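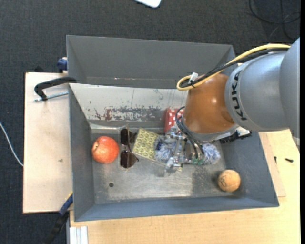 Figure 17.1. Mixed small goods in a gray metal bin, including an apple, sunglasses, a patterned cloth and a red box with white polka dots.

Chapter 17
Sorting and Storing Mixed Goods

Key terms: mixed bin, single-item bin, contact damage, residue, holding time, bin record

Most goods reach a storeroom in cartons that hold one kind of item. A smaller share arrives loose. Returned purchases, lost property, display pieces and the contents of opened parcels are often placed together in one container until a worker can attend to them. Such a container is called a mixed bin. The methods given in Chapter 16 for full cartons do not serve well for a mixed bin, and this chapter sets out the methods that do.

The goods in Figure 17.1 differ in almost every property that matters to storage. An apple is food and will spoil. Sunglasses have lenses that scratch. Soft, fluffy items pick up dirt easily and can hide smaller articles beneath them. A ball rolls when the bin is tilted or carried. A worker who treats all of these alike will damage some of them, and a worker who sorts them by size alone will store food beside articles that should never touch it.

The condition of the bin also deserves attention. The back wall in the figure carries rust-red and brown stains, and dark grains lie on part of the floor. Students should learn to look at the container before they look at the goods. Residue moves readily from metal to cloth, and food that has rested on a soiled surface must be set aside under the rules in Section 17.2.

The Enosley Study

Many of the practices taught in this chapter were first written down at the Enosley depot of Grutmont, a household goods distributor. In March of its first full year, the depot held 600 mixed bins and had no common rule for emptying them. Danica Štěpánek, then the floor supervisor, asked each shift to record what was removed from a bin, in what order, and in what condition. Her colleague Zuzana Hájek arranged the records by type of damage. Contact damage, meaning harm done by one article to another in the same bin, was the largest group. The depot then adopted a fixed order of removal: food first, fragile articles second, soft goods third, and hard or rolling articles last. The order is still in use and is examined in Section 17.1.

After studying this chapter, you should be able to:
Explain how a mixed bin differs from a single-item bin.
Inspect a bin and enter its condition in the bin record.
Remove mixed goods in the correct order.
Decide which goods may share a container and which may not.

Before You Read

Choose a drawer, box or bin at home or at school that holds unlike things. Write down each article and the material it is made of. Mark any two that could harm each other if the container were shaken. Keep your list for use with the exercise at the end of Section 17.2.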